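Clenell Handling Project
Progress report to the Lurance Fund, second period
Prepared by Wumpini Odoi, with contributions from Thierry Caron and Évan Picard

Summary

The project is studying how well a robot arm can learn to handle cloth on an open table when its training data comes only from a camera at the wrist. At the end of the first period we had a working recording set-up and a small pilot set. We now have a full training set of 1,230 recorded attempts, a first trained policy and a first round of 200 test runs. Folding small items works well enough to go on with. Picking up a large cloth by a corner does not yet, and most of the next period will go on that.

Spending is in line with the plan. We ask for one change to the work plan, set out near the end of this report.

Data collection

Recording ran from the start of the period until April, in the workroom at Trasham. Romain Barbier and Évan Picard did most of the sessions between them. Each attempt begins with a cloth dropped on the table and ends when the operator judges the task finished or gives up. The operator then marks the attempt as complete, partly complete or abandoned, and adds a free comment if there is anything to note.

All 1,230 attempts were checked by a second person. Of these, 1,039 were kept for training. The rest were set aside, mostly where the picture stream and the arm positions had drifted apart in time. The timing fault was traced to the way the recording program wrote files to disk when two sessions were run close together. Thierry rewrote that part and the fault has not come back. We have kept the rejected attempts, as some may be recoverable once the timing is corrected, but they are not used in any figure given here.

The wrist camera has a very wide lens. We chose it so that the cloth would stay in view even when the gripper is close to the table, and the cost is strong bending of straight lines towards the rim. We looked at flattening the pictures before training. On the pilot set it made little difference to the result and it threw away the outer part of the view, so the policy is trained on the pictures as they come.

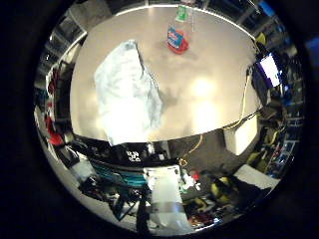
Figure 1. Wide-angle wrist view of the table, with a crumpled white and light blue cloth to the left of centre.

Lighting has caused more trouble than the lens. The ceiling lights leave bright spots on the pale table top, and a light-coloured cloth can be washed out so far that its folds are hard to see. In our records the weakest attempts are those with pale cloth under full room lighting. We tried a lower fixed exposure for 239 of the attempts. The folds came out more clearly but the shadows under the table edge went almost black, and the policy trained with those attempts was no worse for it. From now on we shall record at the lower setting.

Other objects are left on the table during part of the recording. This was agreed at the start of the project so that the policy would not depend on a clear surface. We have not yet measured how far this helps, and the comparison is on the list for the next period.

Training and first results

The policy was trained on the 1,039 accepted attempts. Training was done on the shared machine at Clenell, overnight, and the waiting time for that machine was longer than expected. Two of the planned training runs were dropped as a result.

We carried out 200 test runs, divided equally between folding a small cloth in half and lifting a large cloth by a corner. The small cloth was folded to an acceptable standard in most runs. Failures were usually a second grasp that closed above the fabric.

The large cloth is a different matter. The policy moves to the cloth reliably but tends to take hold of a raised crease in the middle where it should take a corner. When the corner is tucked underneath, it has no useful behaviour at all, and the operator has to stop the run. Sylvain Gilbert, who reviewed the test recordings, thinks the training set has too few examples of turning a cloth over to find an edge. We went back through the operators' comments and agree with him.

We had hoped to report a comparison with a fixed overhead camera in this period. The camera is mounted and calibrated but the recordings have not been made.

Problems and delays

The arm was out of use for part of the period while a worn cable inside the wrist was replaced by Roussel under the service contract. No data was lost. The gripper pads also wear faster on coarse cloth than we had allowed for, and we have ordered more from the consumables budget.

The written guide for operators is behind. A draft covers setting up and recording but not the marking of attempts, where the two operators still differ on what counts as partly complete. Romain will finish it before recording starts again.

Change requested

We ask to move the work on two-layer folding to the final period and to use the time for further recording of large cloths, with the corner hidden at the start. There is no change to the total cost. Without this, we do not expect the overhead camera comparison to tell us much about large items.

Plans for the next period

Record the hidden-corner attempts at the lower exposure setting.
Retrain and repeat the same 200 test runs.
Compare training with and without other objects on the table.
Make the overhead camera recordings.
Complete the operator guide and send a copy to the Fund.

The accepted attempts and the list of test runs are stored on the project drive at Clenell. Thierry Caron can arrange access for the Fund's reviewers.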